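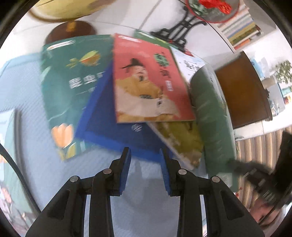
Mar 1, 2021

**Progress report to Vimgate: Shirima project, hand-shown book handling**

Period covered: October to the end of February

**Summary**

The goal for this period was to collect demonstrations of book handling in lived-in homes and train a first policy from them. Collection is on schedule. Training started two weeks late and we have early results only.

**Collection**

We set a target of 250 usable demonstrations for the period and met it. All of them were made with the hand-held gripper, in which a person squeezes a trigger to close the fingers. The camera on the tool records what the fingers are doing. We dropped the remote-control rig for this task after the first month. Operators took too long to line up the fingers with a thin cover, and many of those recordings were mostly waiting.

The task has two parts: pick books out of a loose pile on the floor, then carry them upright to a shelf or mat. Operators may take one book or several at a time. We left this open on purpose and now think it should be fixed per session, as the mixed recordings are harder to label.

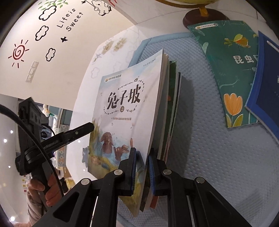
Softcover children's books remain the hardest items. The covers bend when the grip is off center, and a stack of mixed sizes can shift as it is lifted. We now ask operators to close slowly and hold still for 3 seconds before moving. Recordings made under this rule have been easier to cut into steps.

A further 60 recordings were thrown out. Most were lost to motion blur during fast reaches, the rest to a cable catching on furniture. Operators now route the cable before each session starts.

**Software**

Plistimport, our tool for bringing session files into the training set, now checks time stamps on load and rejects files with gaps. It does not yet handle sessions that were paused and resumed. Those still have to be split by hand.

**First policy**

We ran 46 trials on the arm at the Drelten lab, using hardcovers only. Single books lying flat were picked up more reliably than books leaning on others. The most common failure was a finger landing on top of the cover instead of beside it. We have not tested stacks on the arm.

**Next period**

- Record single-book and stack sessions separately
- Add more softcovers to the training set
- Finish pause handling in Plistimport
- Run stack trials at Drelten

**Budget**

Spending is within plan. We ask to move the unspent money for the remote-control rig to spare finger pads and operator hours. A revised table will be sent once Vimgate agrees to the change.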